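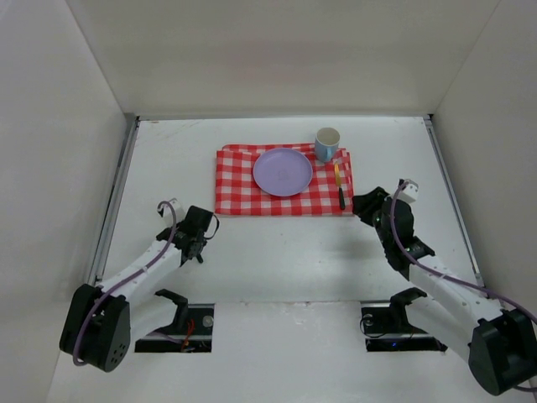

六月，早上，水还没开

先记两笔，不然等下又忘。

昨晚Sharon走得晚，碗是我洗的，洗到最后不想洗了，锅泡着。今早起来锅还泡着。当然。

桌布的事定下来了，就用红白格子那块。Ans Van Hecke寄来的蓝条纹那块太大，折两折还是鼓，放盘子会歪。格子的折起来刚好一个人的位子。平整。回头熨一下（熨斗在哪？上次搬家之后就没见过，可能在Marnance那边的箱子里）。

淡紫色的盘子，浅蓝的杯子，黄刀子。妈要是看见肯定说像过家家。我就喜欢这样。颜色不配也没事，早饭嘛。杯子放右上，把手朝着盘子，我是左手拿杯的人，别人来了总要转一下。Sharon昨天就转了，还说“你这把手怎么回事”，我说你转一下不就行了。她转了。然后又转回来了，不知道为啥。

叉子没有。叉子全在Lurkcombe，上次野餐带去忘了带回来，一整袋。打电话问过，说收着呢，叫我有空去拿。有空。呵。

——

十点多

水开了，喝了，又烧了一壶。

今天本来要做的事：
- 锅
- 抽屉，刀和勺分开
- 给Ans回信！！拖了太久了
- 买黄油，买面包，买那个擦桌子的布
- 熨斗

做了的：黄油。

去的Sakora，就是桥头那家小的，大的那家太远。黄油又涨价了，拿了2块，站在冷柜前面犹豫半天要不要拿第三块，没拿，回来路上后悔。面包卖完了，只剩切好的那种，切得太薄，一烤就焦边。还是买了。擦桌子的布忘了。走到家门口才想起来，袋子都勒手了，不回去了。

那把小刀抹黄油还是最好用，黑柄的，刀身黄黄的那把。大刀抹不匀，老是把面包戳穿。小的这把轻，短，洗起来也快。本来是Ans给孩子们买的，小孩切香蕉用，后来孩子们大了，嫌幼稚，就到我这儿来了。我不嫌。

盘子也是那批里的。塑料的，摔过好多次，没事。边上有一圈微微翘起来的，面包屑不会跑。中间有个印子，不知道是什么弄的，刷不掉，小苏打也试过了，算了。

杯子是另外买的，里面是白的，这点很重要，茶的颜色看得清。深色的杯子喝茶我老是泡过头，苦得要死。

——

下午

Ans的信写了一半。写不下去。她问我这边安顿得怎么样，我写“挺好”，然后觉得太短，又写厨房，写着写着全是抽屉和碗，写了快一页纸的抽屉。她会笑我的。笑就笑吧。反正她自己上次写了两页番茄苗。

抽屉理了。勺子一格，刀一格，剩下那格放了橡皮筋、蜡烛头、开瓶器、一把不知道开哪里的钥匙。钥匙试过前门后门信箱，都不是。留着吧，一扔肯定就用得上。

翻出来4个杯垫，木头的，软木？不对就是木头的。全忘了有这东西。现在用着一个，在书桌上，早饭那块布上就不放了，杯子直接搁布上，布厚。

找到一张MacKinnon的收据，烤箱的，保修还有没有不知道，字都褪了。夹到本子里了。烤箱门还是关不严，用毛巾塞着，烤面包的时候得拿手顶一下，烫过一次。要打电话。明天打。（昨天也写的明天打。）

锅洗了！！！泡了一夜反而好洗，早知道就不内疚了。

——

晚上

Sharon发消息说后天早上过来吃早饭，带果酱，她自己熬的，杏子的。说熬了60分钟还是稀。我说稀就稀，拿勺子浇。她说你不是没勺子吗，我说没的是叉子，勺子有。她说哦。

那就得摆两份了。格子布只有一块，另一份用蓝条纹的？折小一点，或者干脆铺在底下，格子的放上面，不行，太花了。要不Sharon用格子的，我垫张报纸。盘子倒是有，还有一个一样形状的，绿的，在上面那层柜子里，得踩凳子。杯子有。小刀就一把，共用呗，抹完递过去。

她喝咖啡，我没咖啡了。写下来：咖啡。咖啡咖啡咖啡。

鸡蛋要不要煮？她上次说她不吃蛋黄，还是不吃蛋白来着。问一下。别又煮了没人吃，上次剩的做了三明治，吃了两顿，现在闻到蛋味还有点腻。

想早上八点之前摆好，她每次都早到20分钟，每次我都还在找袜子。前一晚先摆吧，布，盘子，杯子，刀，都放好，第二天只管烧水。面包最后烤，不然凉了硬得像鞋底。

另外，桌上那些小黑点，擦了，有几个擦不掉。明天拿湿布再弄弄，买了布再说。哦对，布还没买。

清单（后天之前）：
- 咖啡
- 擦桌布
- 面包，要整个的，自已切
- 绿盘子拿下来洗
- 问蛋的事
- 熨斗……借？楼下应该有

困了。信还摊在桌上，明天写完，别再写抽屉了，写点别的，写果酱。窗关了没有，关了。灯。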